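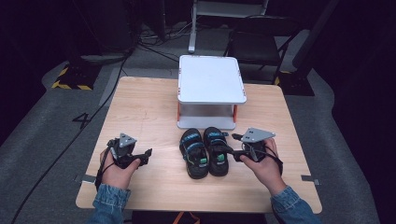
Speaker notes – Pruvham Community Assembly, evening session
Oct 19, 2020
Speaker: Raíssa Meireles, Office of Tenant Services, City of Tirnport

Slide 1. Opening

Good evening, and thank you to the Assembly for placing this item on the agenda. I will speak for 20 minutes and then take questions with my colleague, Ademir Cordeiro, who leads our casework team.

The subject tonight is eviction notices in the Pruvham and Holanda districts, and what the city is able to do for a household that has received one.

Slide 2. Where we stand

Our office has opened roughly 1,000 cases since May. Most concern unpaid rent after a loss of work or a cut in hours. A smaller number concern repairs, and a few concern leases that ended without proper written notice.

[Pause. Let people read the district table. The Gondusthorpe line covers the old boundary and should not be compared with last year.]

A notice from a landlord is not a court order. A tenant who receives one is still a tenant. Many families leave at this stage, and our caseworkers then have very little they can do for them.

Slide 3. The relief fund

The fund pays up to 3 months of back rent directly to the landlord. Both parties must sign the form. Immigration status is not asked on the form and is not recorded in the file. Please repeat this to your members in whatever language they use at home.

Applications that arrive with a lease or a rent receipt are usually decided first. Where there is no written lease, a signed statement from the tenant and one from a neighbor or employer will be accepted.

Slide 4. Court dates

The housing court has resumed hearings by telephone. Tenants who do not have a reliable phone may use one of the 4 rooms set aside at the Gondusthorpe library annex. Interpreters must be requested ahead of the hearing – the number is on the handout.

[Ademir to speak here on missed hearings. Keep to the general pattern, no case details.]

Slide 5. Requests to the Assembly

We ask member congregations and associations to post the handout, to name one contact person each, and to send us any notice that looks irregular. A clear copy of both sides of the page is enough.

Slide 6. Questions

If asked about an extension of the fund: the city council has not voted. Do not give a date.

If asked about individual landlords: refer to Ademir after the session.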